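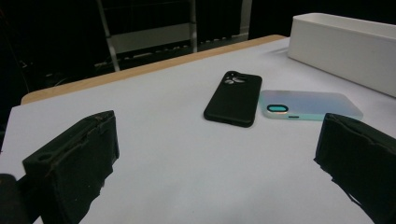 4 Aufnahmeplatz einrichten und Durchgänge aufzeichnen

Dieser Abschnitt gilt für die Handgreifer der Robotik-AG (Projekt Tierney). Voraussetzung ist, dass die Software Zisix auf dem AG-Rechner installiert ist und beide Greifer nach Abschnitt 3 angemeldet sind.

4.1 Tisch vorbereiten

1. Tisch so stellen, dass er von vorn frei zugänglich ist. Die Rollen feststellen, falls vorhanden.
2. Weiße Unterlage auflegen und an der Vorderkante ausrichten. Sie darf nicht kippeln.
3. Behälter an den hinteren Rand stellen. Zwischen Behälter und Gegenständen müssen mindestens 200 mm frei bleiben.
4. Gegenstände flach in die Mitte legen. Für die Aufgabe "Hüllen einräumen" sind das zwei Handyhüllen, eine matte schwarze und eine schillernde, halb durchsichtige.
5. Deckenlicht einschalten, Vorhänge schließen.

Hinweis: Die schillernde Hülle spiegelt je nach Winkel stark. Wenn Zisix beim Vorschaubild "Überbelichtet" meldet, die Hülle etwas drehen und die Vorschau neu laden. Die Belichtung nicht von Hand verstellen.

4.2 Greifer in die Hand nehmen

1. Die Kabel vor dem Anheben nach unten und zur Seite führen.
2. Linken und rechten Greifer am Griff fassen. Die Finger zeigen zur Tischmitte.
3. Beide Greifer über die Unterlage halten und die Finger einmal ganz öffnen und schließen.
4. Warten, bis in Zisix beide Felder grün sind.
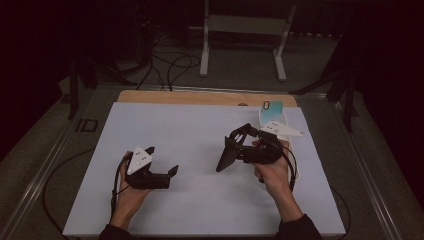 5. Markerplatten frei halten. Ärmel, Kabel und die andere Hand dürfen die Punkte nicht verdecken.
6. Greifer in der Ausgangsstellung ruhig halten und die Aufnahme von der zweiten Person starten lassen.

Achtung: Auf dem Boden liegen Kabel, und die Stativbeine ragen in den Laufweg. Während einer Aufnahme geht niemand hinter dem Tisch vorbei. Wird ein Stativ verschoben, muss die Kalibrierung aus Abschnitt 3.4 wiederholt werden.

4.3 Durchgang aufzeichnen

1. Hülle mit einem Greifer am Rand fassen, anheben und im Behälter ablegen.
2. Zweite Hülle ebenso. Ein Wechsel der Hand ist erlaubt.
3. Zurück in die Ausgangsstellung, dann "Stopp" ansagen.
4. Durchgang benennen und speichern. Fehlversuche bekommen den Zusatz "F" und bleiben erhalten.

Nach 400 Durchgängen die Fingerpolster tauschen, bei losen Stellen früher. Ersatz liegt in der Schublade mit der Aufschrift Workex.

Für den Wettbewerb in Rurkthorpe brauchen wir bis Februar 900 gültige Durchgänge. Den Stand bitte nach jedem Treffen in die Liste am Schrank eintragen.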